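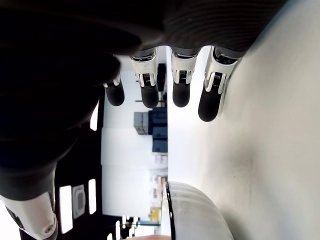 Figure 6. View from the wrist camera, turned sideways. A spring is visible at the joint of three of the fingers.

6.2 Finger Does Not Open Fully (Fault 1602)

Fault 1602 means a finger on the Leliseo hand did not reach its open position in the time allowed. The controller holds the arm where it is and cuts drive to the hand. The most common cause on Corkura cells is a joint spring that has slipped off its pin.

CAUTION: A finger under spring tension can snap open when drive is off. Keep your own fingers out of the gap between the fingertips and the palm.

CAUTION: Do not clear the fault from the Dai panel while anyone is inside the cell. The hand runs a short homing move as soon as the fault clears.

1. Press Hold on the Dai panel. Wait for the amber light.

2. If the hand is gripping a part, support the part from underneath before going on.

3. Switch off the arm and lock the switch.

4. Wait 110 seconds for the drive to discharge.

5. Check the spring at each finger joint. Both ends must be seated on their pins. Use the hook tool to reseat a loose end. Replace a spring that is stretched or bent.

6. Push each fingertip pad toward the palm and let go. It must return without sticking.

7. Leave the cell, close the gate, and restore power.

8. Clear the fault and run Open/Close Test 2.

Note: Hands shipped before September have the older spring. Do not mix old and new springs on the same hand.

If 1602 comes back during the test, leave the hand powered down and contact Cenatel service. Have the hand serial number and the fault log ready.

Section revised 28th April.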